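Grippers & Hand Tools > Safety Paperwork (the good kind)
Posted in November by the Grerkby shop desk

Zosa Hand-Held Gripper Practice Kit, with the Ovusik Rule Cards

Most collaborative automation standards were written for a machine bolted to a floor. Somebody draws a box around it, measures how fast the arm goes and how hard it pushes, and puts a sticker on the post. A hand-held gripper has no post. It goes where your wrist goes, and the risk assessment has to go with it, ideally without being folded into a back pocket and washed.

The Zosa kit is our answer to the customer who buys a gripper for teaching pick-and-place tasks by hand and then asks which rules apply. The short reply is that several do and none of them was thinking of you. The longer reply is printed on a set of cards, coated so that coffee wipes off, and we sell it in a box with the bits you need to follow it.

What comes in the kit

The Ovusik rule cards, on a ring, in the order you meet the problems: before you pick the gripper up, while you're holding it, when you hand it to someone else, and when you put it away. A log pad with 181 numbered sheets (we asked the printer for a round number and this is what arrived). Spare finger pads. A wear gauge for the linkage bushings. A bright tag for grippers that are out of service, which you will use more often than you expect if you are checking them properly.

The gripper itself is sold separately. So is patience.

On gripping things that have points

The card people argue with is number 3, covering tools with a handle at one end and something less friendly at the other. Screwdrivers, scribes, awls, anything with a shaft. The rule is that the business end points away from the operator and away from whoever is standing there being helpful. Before closing the jaws, decide which way the tool will swing if it slips. A soft handle and a hard shaft don't behave alike between the same pads, and a squeeze that holds one may let the other rotate.

Sharp blades stay off the task list until your own assessment says otherwise, in writing, with a signature on it. "We were careful last time" is not a signature.

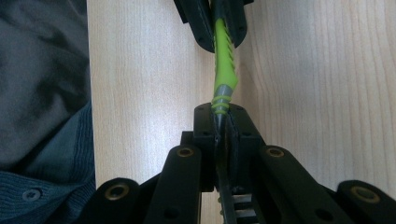
The same card asks for a support check. If a second clamp is holding the work, agree on which one lets go first and say it out loud. Two grips on one tool with two opinions between them is how parts end up across the room. Release slowly and keep your free hand out of the linkage. There is a diagram of where the arms close up on each other. It is an ugly diagram and we're rather proud of it.

Sleeves, cuffs and other soft parts

Loose clothing gets its own card. Roll the cuff or button it, take off lanyards, and tie back hair. Gloves are a local decision: they help with edges and they also get pulled into gaps, so pick your hazard and write down which one you picked. Fingers don't belong between the arms, even for a second, even to brush off a crumb.

Wear and inspection

Bushings are to be gauged every 4,000 closing cycles, or at the end of any week in which the gripper was dropped. Look over the rack teeth with a flashlight and clear out dust and swarf with a dry brush. No oil on the finger pads, please. We had one come back in that state and it could not have held a grudge.

Log the check when you do it. An inspection sheet filled in all at once on Saturday, in one pen, with the same neat initials down the column, will fool exactly the person who filled it in.

Which standard does this satisfy?

None by itself, and be wary of any box that claims to. The cards follow the usual order of hazard identification, risk estimation and risk reduction, so they'll sit comfortably next to whatever your site already uses. They don't replace a competent assessor. They do give that assessor less to sigh about.

Ordering

Kits ship in about 5 working days. Refill log pads and replacement cards can be ordered without the rest of the box. Owners of the older Šimek pads can keep using them; the columns match, apart from "Remarks," which we made wider after reading what people had been squeezing into it.

If your gripper has a different bushing size, tell us before ordering and we'll swap the gauge. Telling us afterward also works but takes longer and involves return postage.

Contact the Grerkby shop desk | © Grerkby, all rights reserved | Back to top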